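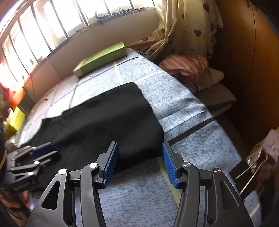
6 Recording a task by hand

Read section 5 first if the grippers have not been calibrated since they were last packed. The rest of this section assumes they have.

The Dosent kit lets a person perform a task with hand-held grippers while the Nidus recorder stores what the camera sees and how far the jaws open. A robot policy can be trained on the result later. The sales sheet says anyone can teach a new task in an afternoon. We have run this kit in Bragança since February and would not plan a schedule around that sentence. You can record in an afternoon. Whether the recording teaches anything is a separate matter, and you will not know until training is done.

6.1 Before you start

1. Choose one task and write it down in one line. "Fold the cloth and clip it" is a usable line. "Tidy the bed" is not.

2. Decide what counts as finished. If two operators disagree about it, their demonstrations will disagree too, and the software has no setting that repairs this.

3. Set out what the task needs. Other household items may stay where they are. Prenik, the training package, claims to ignore background objects. Our own results on this are mixed, so move some of them between sessions and see whether your success rate drops.

4. Check the light. Strong daylight from a window is allowed, but the exposure setting marked Auto is slow to recover when you turn toward the glass. Use Fixed and set it on the work surface.

5. Open and close each gripper fully, twice. The reading on the recorder should return to the same value both times. If it drifts by more than 2, go back to section 5.

CAUTION: Keep fingers out of the linkages while the jaws are closing. The grip is not strong, but the joints will pinch.

6.2 Recording a demonstration

1. Start the recorder and wait for the steady tone. The first tone only means that the camera is on. A good many lost takes come down to starting on the wrong one.

2. Hold both grippers over the work surface, jaws open, and pause for a slow breath. Prenik uses this pause to find the start of the take.

3. Approach the object at a pace a robot arm could match. The manual that shipped with the kit says "natural speed." Natural speed for most people is too fast, and the arm will either lag or overshoot when it tries to copy you.

4. Close the jaws on the object. With cloth, take a full pinch with both pads. A corner held by the very tips will often slide out, and you will correct for it without noticing. The recorder does notice.

5. Carry out the task using the grippers alone. Do not steady the object with a spare finger, your knee or your chin.

6. Release, back away, and hold still until the tone stops.

NOTE: A helper may hand over or reset small parts, such as a clip, between takes. If the helper's hand comes into view during a take, mark that take H on the log. The vendor says these takes are safe to train on. We leave them out of the first training run and add them to the second, which at least tells you what they cost.

NOTE: Soft surfaces such as a mattress give way under the grippers. The height you record there will not be quite right for a table. Do not mix the two under one task name.

6.3 Mistakes during a take

If you drop the object and can pick it up with the grippers, carry on. A recovery is useful to train on, provided it is a real one. Staged drops look staged, and in our runs they taught the arm to drop things.

If you had to use your bare hand, stop and discard the take. Press and hold the side button until the light goes out. A short press only adds a bookmark, whatever the label says.

If tracking was lost, the recorder will offer to fill the gap. Decline. The filled path is a guess drawn as a smooth line, and it looks better on screen than your real movement did. That is the trouble with it.

6.4 How many takes

The quick-start card says 20. With 20 takes our arm could repeat a cloth pick from one starting position, and failed when the cloth was turned. We stopped at 949 for that same task. The later ones helped less than the early ones, and we can't say where you should stop. Vary the position and angle of the object from the first take onward. It is tedious to add variety afterward.

Change operators if you can. One person's habits are very consistent, and the policy will copy them, including the bad ones.

6.5 Remote control instead of hand-held

The same task can be recorded by driving the arm from the remote console. It is slower and most people dislike it. The advantage is that every motion recorded is one the arm has already made, so reach and joint limits are never in question. For tasks near the edge of the arm's reach, use the console. For cloth, we still use the hand-held grippers, mainly for the sake of the operator's patience.

CAUTION: Clear the arm's full reach before switching on remote control. The soft stop in the console menu is not an emergency stop. Use the red switch on the base.

6.6 Checking the session

1. Play back every take from the first day. After that, play back at least one from each batch.

2. Ignore the quality score. It measures image sharpness and tracking, and says nothing about whether the task was done.

3. Copy the log with the recordings. Takes without a log entry should not be used.

Corrections to this section go to Ataberk Canpolat. Include the take number and the recorder version, or there is little he can do with the report.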